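Section 4: Setting up the coat corner

The Barnness coat stand arrives as a pole, a bag of pegs and a set of legs that splay further than you expect. Allow 13 minutes, or longer if someone offers to help.

4.1 Before you start

Pick a spot within reach of the door and clear of the locker doors. Lockers open outwards, usually into whoever is hanging up a scarf.

Caution: Do not stand the rack on a cable. The legs will find it anyway, given time.

4.2 Assembling the stand

1. Lay the pole on a blanket. The floor will thank you and so will the varnish.

2. Fit the legs to the base and tighten each bolt by hand. Do not use the key yet, however tempting.

3. Stand the whole thing up and press down on it. If it rocks, loosen the bolts, swear quietly and repeat step 2.

4. Now use the key. Two full turns per bolt. A third turn voids the guarantee and usually the thread.

5. Push the pegs in, shortest at the top. A peg that goes in too easily belongs in a different hole.

4.3 Loading

6. Start with the heaviest coat and hang the next one opposite it. Winter coats all on one side will bring the stand down, generally during a meeting.

7. Keep umbrellas off the top pegs. They drip on everything beneath – including, in May, Barış Kılıçarslan's good jacket, which is why this step exists.

Note: Chairs are not coat racks. We mention this knowing that it will change nothing.

4.4 Around the base

8. Check what shares the floor with the stand. Power strips should be moved to the wall before the first wet coat goes up, and spare water bottles belong under the window, next to the dispenser, where they can be reached without a detour through the sleeves. 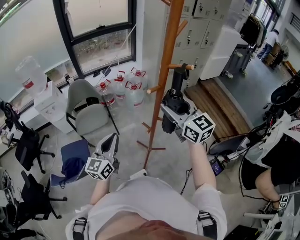

9. Walk from the door to the lockers carrying a bag in each hand. If you catch a leg with your foot, turn the base a little and try again.

4.5 Spare parts

Replacement pegs are sold in packs of 2 under part number 227. You will lose one of them on the way back to your desk.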